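About Gado

Gado makes hand-held grippers for people who want to teach a robot something and would like to skip the part where they argue with a robot. You hold one in each hand, do the job the way you'd do it anyway, and the recordings go off to train whatever arm you have waiting at home.

We started in the back half of a building in Prikgate. Brock Grewal, our founder, had spent years programming arms one waypoint at a time, and says he'd like those years back. The first pair of grippers, called Fortin, pinched the user's thumb on every close. We sold very few. The second pair is called Wirano and leaves thumbs alone.

What you can order

The Wirano kit is two grippers, cables, a carrying case and a manual we rewrote after customers told us what they thought of the old one. If you'd sooner not do the recording yourself, we'll do it for you at our own tables. Send us the task, the objects and a fair idea of what "done" looks like. The smallest order is 300 recordings. The largest so far was 2,560, all of them about sorting small things, and Brock still gets quiet when it comes up.

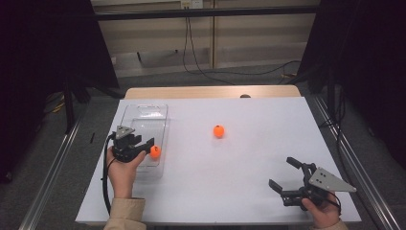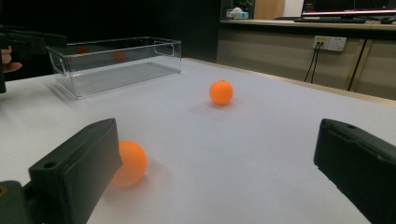
Wirano grippers at the table with orange balls and a clear plastic container.

Most first orders are a simple pick-and-place job like this one. We're fond of them. They sound like nothing on the phone, and then a ball rolls.

Every recording is watched by a person before it ships, and the bad ones come out. On one early job we handed over 1,491 good ones from 2,006 attempts and charged for the 1,491. That's still how we bill.

We lend kits for a month at a time – the deposit is refundable, and the case has to come back too. Write to the Prikgate office and tell us what you'd like picked up. Brock answers most of the mail himself, usually before 7 a.m., and he's nicer in writing.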